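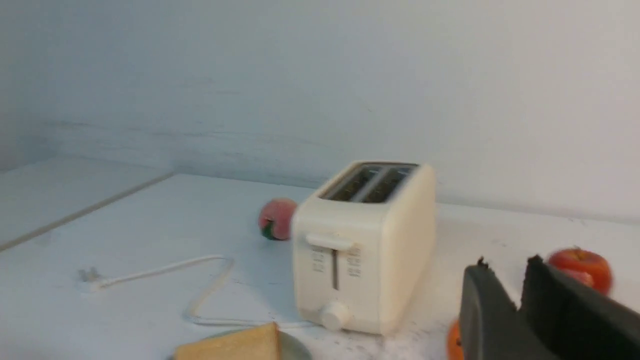
# Skadach two-arm table station

The Skadach is a table station with two black arms, one gripper on each, for handling tasks of the household type. It is made for teaching rooms, small laboratories and test kitchens, where the objects are light and their places change from one day to the next. We showed it at our open day in Unoldale, and much of what you read on this page comes from the questions we received there.

Page last changed: January 4, 2018

## What is delivered

- two arms with grippers, mounted and tested
- table with white top, 1285 mm wide
- control cabinet with key switch
- hand pendant and foot pedal
- Zumska software, one seat
- printed manual in English or Spanish
- one set of spare finger pads

The computer is not in the delivery. Many customers already have a suitable one, and the minimum requirements are on the second page of the manual. If you want us to supply it, please write this in the order and we will add it to the offer.

Without the computer and the cabinet, the station weighs 186 kg. Please check your floor and your elevator before you give us a delivery date. In October we had to carry a table back to the truck, as the door of the laboratory was too narrow for it, and the customer waited a long time for the next transport.

## The demonstration at Unoldale

For the open day we chose bread and a toaster. Visitors know how a slice of bread should be held, so they see quickly when the gripper closes too strongly. With metal blocks the same mistake is hard to notice from one meter away.

The work is the following. A slice is taken from the plate, brought upright and carried to the slots of the toaster. Then the gripper must let go at the correct height. The slots are narrow compared with a slice of sandwich bread, and a small error in the angle is enough to stop the slice on the metal edge. When this occurs, the operator goes back one step in the program and tries a different approach angle.

We also put a peach, an apple and a persimmon on the table, all of them artificial. They are part of our usual exercise set. The program has to know them as objects that stay where they are, and the arms must plan their way with enough distance from them. In the afternoon the visitors were allowed to move the fruits themselves between two runs, and this was the part that the children liked most!

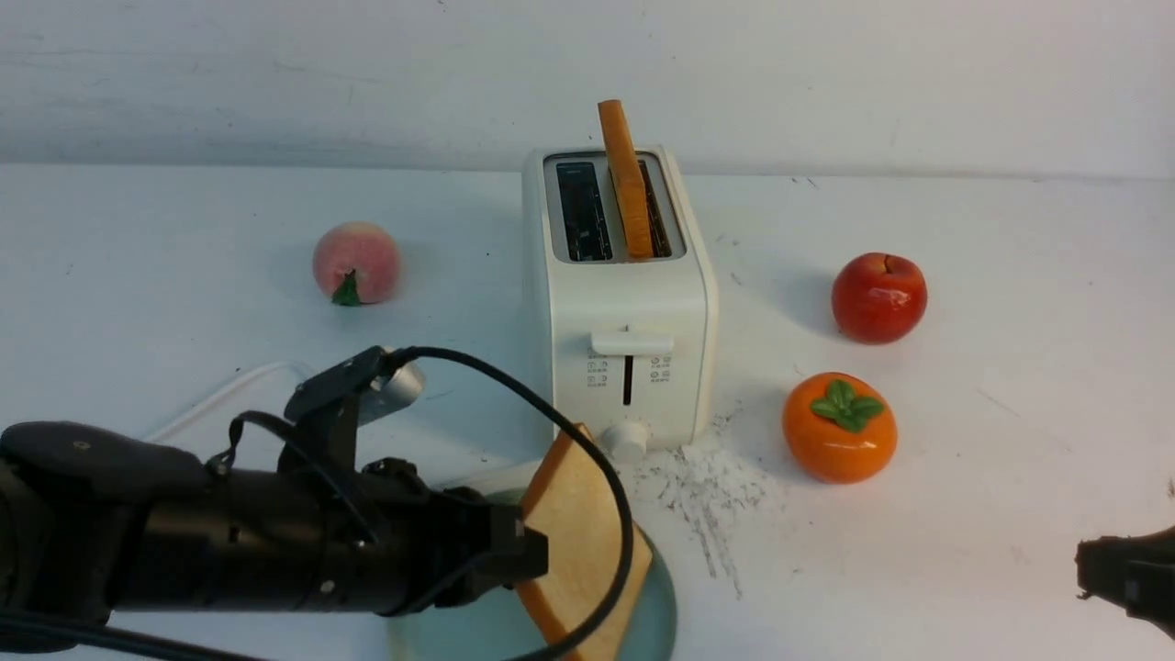 Patricio Ortuño asked whether the gripping force must be taught again for every new kind of bread, and he added that in his opinion this would be too much work for a school. It is a fair question. The force is stored in the Zumska software under the name of the object, and you can copy an entry and change only the one value. For fresh sandwich bread we begin at the lowest setting and go up slowly. For dry bread the same entry can normally be used, but please make a trial with a slice that you do not need.

Patricio Ortuño asked also if the two arms can work at the same time. Yes, they can. In the basic program one arm waits while the other one moves, and this is the setting we recommend for the first weeks. The shared mode is opened with the key switch, after the training.

## Grippers and finger pads

Both grippers are of the parallel type. The pads are changed with the small key from the tool bag, and the cable can stay connected. Clean them with a damp cloth and a little soap. Please do not use alcohol, which makes the surface hard, and after this the grip on smooth objects is worse.

With food, crumbs are the usual trouble. They go between the pad and its holder, and then the pad does not sit flat. We advise that you brush the holders at the end of each session, and also the table top, so that the fine pieces are not pushed into the joints with the next movement.

Pads for thin objects are available separately from Van Wijk. They are longer than the standard pads. If you install them, you must enter the new length in the software before the first movement, or the arm will believe that the table is lower than it is.

## How to prepare the toaster exercise

1. Put the toaster near the center of the table, with the lever to the front.
2. Put the plate in front of the toaster, where both arms can reach it.
3. Lay the power cord to one side, away from the path of the arms.
4. Place the fruits where you like, but leave one hand's width free next to the slots.
5. Lay the slices on the plate. A small stack is possible, although the top slice should not hang far over the rim.
6. Start the program "Bread 2" and confirm the starting position with the pedal.

For practice the toaster remains without power. We ask all customers to do it the same way until the complete sequence has been repeated without a stop. The exercise with heat is described in a separate chapter and requires a supervisor at the table.

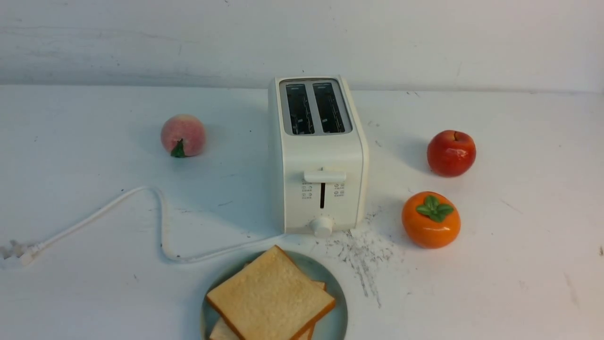
If the slices do not lie exactly one over the other, the software will usually treat the top one as a single object and ignore the rest. You can help it by turning the top slice a little. When the edges are in one line, the stack may be read as one thick object, and the gripper will then open wider than necessary. This does not cause damage, but the second slice can be lifted together with the first. We are working on this point and the correction will come with the next version of Zumska.

The light is also of importance. A white table before a white wall is pleasant for the eye, but white objects are more difficult to find on it. Avoid direct sun on the table top and do not place a strong lamp at the side, as long shadows can be taken for an edge.

## Training and service

The training takes 4 hours and is held at Unoldale or at your place. In both cases it is for up to six persons. We cover starting and stopping, the change of the pads, the teaching of a new object, and the toaster exercise from beginning to end. Clothes with wide sleeves are not allowed at the table.

Repairs are made by Van Wijk. Please send the serial number, which is on the rear side of the cabinet, and two or three sentences about what the arm was doing when the fault came. A short video is also welcome.

## Visiting us

The station can be seen at Unoldale by appointment, also outside of the open day. You may bring your own objects if they are not heavier than a full cup. Please tell us in advance what they are, so that we can have the right pads on the grippers when you arrive.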